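Kitchen table finish: oil, wax or poly? (getting conflicting advice)

Started by splinterfield

splinterfield
Long time reader, first time poster, please be gentle. I'm finally doing something about our kitchen table and I've read so much that I'm more confused than when I started. It's a light wood top, we bought it secondhand in April from a store called Vidmont that was closing down, and it came with a tired finish that I've now sanded off a test patch of. The underside has a sticker that says Somerero and nothing else useful.

What I want is something the kids can do homework and crafts on that won't turn orange. My husband wants it to "look like wood" and I want to be able to wipe spaghetti sauce off it. My neighbor says hardwax oil, my dad says polyurethane and he won't hear another word on the subject. The guy at the paint counter sold me a small can of paste wax and I'm already regretting it.

So what would you put on it?

grandpa_gouge
Your dad is right. Water-based poly, satin, three thin coats, scuff with 320 between coats. Stays clear, stays pale. I did ours years ago and it has had hot chocolate, glitter glue and one entire jar of beets on it.

wenceslao_u
Going to disagree with grandpa_gouge, friendly as always. Poly is great until the day it isn't, and then you have a chip or a gray ring and you're sanding the whole top again. With hardwax oil you rub a bit more into the bad spot and go have lunch. I've been refinishing tables on the side for 19 years and most of the ones that come to me in bad shape are poly.

For reference, I like a pale top with a matte look and the grain still doing the talking.
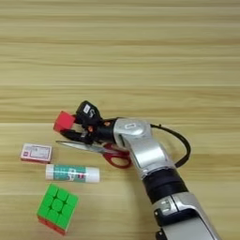 If you go the oil route, get one with a little white pigment in it. Plain oil warms the color up and on light wood you'll notice it, so if orange is your big fear, don't skip that. Put on very little, buff off nearly all of it, and let it sit overnight before the second coat. And please lay the used rags out flat outside to dry, or drop them in a can of water. Oily rags wadded up in a trash can really can catch fire on their own.

Wenceslao Ulloa

grandpa_gouge
"Most of the ones that come to me in bad shape" - well sure, nobody brings you the good ones!

wenceslao_u
Ha. Okay, fair point. I still wouldn't want poly on a table where people eat every day.

crumbtray
Can I ask what may be a dumb question? Is it solid wood? If it's veneer then all this sanding talk makes me nervous. I went through a veneer top with a random orbit sander in what felt like four seconds and I'm still sad about it. Look at the end. If the grain on the top carries on down over the edge you're probably fine, and if there's a thin strip stuck on, stop sanding right now.

splinterfield
Not dumb at all, I ran and looked! The grain goes over the end, so I think solid? There are boards glued side by side and I can see where they meet.

crumbtray
Phew. Then carry on :)

joyce_minja
Joyce here, I teach art out of my dining room so my table gets abused more than most. I have had both finishes. I used Skoken hardwax on the old one and loved how it felt under my hands, really soft, but markers went straight into it and red was the worst. The one I have now is water-based poly and I clean it with a damp cloth and a drop of dish soap. It does feel a tiny bit like plastic, I won't lie. You stop noticing after a month or so.

The other thing I'd say is think about the light in your kitchen. Banded grain looks lovely and calm in even light, but with a gloss finish and a window at one end all you see is glare. Go matte or satin whatever you pick.

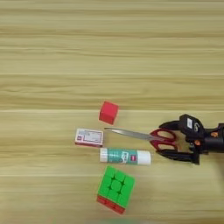

Light top with scissors and a little red cube

splinterfield
Joyce that's so helpful, thank you. Markers are pretty much our whole life right now so that may have settled it. What grit did you stop at before the poly?

joyce_minja
150 I think? Maybe 180. I didn't go super fine.

grandpa_gouge
180 is fine. Wipe it with a damp rag first, let it dry, knock the fuzz off by hand, then start your coats. Water-based raises the grain and the first coat will feel like a cat's tongue otherwise.

wenceslao_u
I agree with him on that part, don't tell anyone. Do the underside too if you can, even one coat. A top that's sealed on one face only can cup on you.

crumbtray
What do we do about the paste wax she bought?

grandpa_gouge
Drawer runners. And keep it far away from that test patch, poly won't stick to wax.

splinterfield
Um. I may have waxed half the test patch.

wenceslao_u
Mineral spirits, clean rag, change the rag often, then sand that spot again. You'll be okay. Post when the first coat is on.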